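**Paid through a club's image rights company, now the tax office has written to me**

hivur_left_back
29 Oct 2020

I played two seasons for Horngate on a part-time contract. My wages went through payroll, but 15 percent of the deal was paid as "image rights" to a small company I set up on the club's advice. Now I have a letter saying that money should have been taxed as wages. I have 40 days to reply. Does the club owe any of this, or is it all on me? I no longer live near Hivurcombe, so going to the office in person is hard.

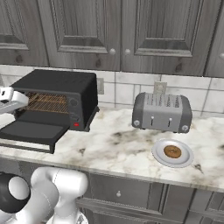 *Toaster oven on the counter, door down.*

**dosdale_ledger**

Don't ignore the deadline. Reply in writing, even if it is only to ask for more time, and keep proof of mailing.

The main point is whether your image had any real commercial value. A top scorer with a boot deal can show that. A part-time left back usually can't, and the tax office knows it. Look for anything the club used you in: posters, ticket ads, sponsor events. If there are 2 or 3 good examples, send copies.

As for who pays, read the contract. If Horngate should have withheld tax, it may owe part of the bill plus its own penalty. Get a tax adviser who has handled sports contracts.

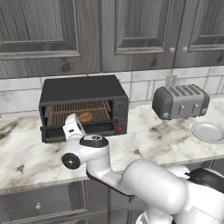

Ask the adviser about the company too. If you took the money out as a loan, that is a separate problem and needs to be sorted out at the same time.

**Azevedo fan**

Same thing happened to a guy on my old team. He paid it in installments and it took nearly 7 months to finish. The club never paid a cent. I would just pay.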